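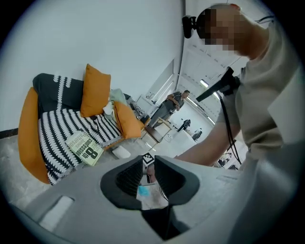
The Torow hand gripper gets more use than any other tool we make, so we've built it to be looked after by the person holding it. Two fingers, one gray body, no special bench needed. The part we're happiest with is the ribbed pad on the inside of each finger. The two matte black fingers lean in toward each other, so the pads meet small things first at the tips — something like that little light-blue object on the floor is a good first pick when you're checking the setup.

Looking after the pads

Wipe the ribs with a damp cloth at the end of the day. Dust and fabric lint love to settle in the grooves, and a clean pad grips so much better! Swap both pads together every 400 hours, even if only one looks tired. A pair takes Lanying Xiong five minutes at our Larkham bench, and your first go won't be much slower.

Lining up the fingers

Close the gripper gently and look down at the tips. They should touch evenly along the front edge. If one sits proud, loosen the screw at its base, nudge it back and tighten again. Open and close it 19 times before you trust the new position (Peiyu Liao's number, and we've all stuck with it).

What's in the service kit

Two pads, four finger screws, a hex key and a lint brush. Kits made from January on also include the longer screws Boyang Long asked for, and they fit older bodies too.

Part number: Torow 425
Fits: all Torow hand grippers
Repairs: send the whole gripper to Evcombe with the fingers attached, and put a note in the box saying which side is sticking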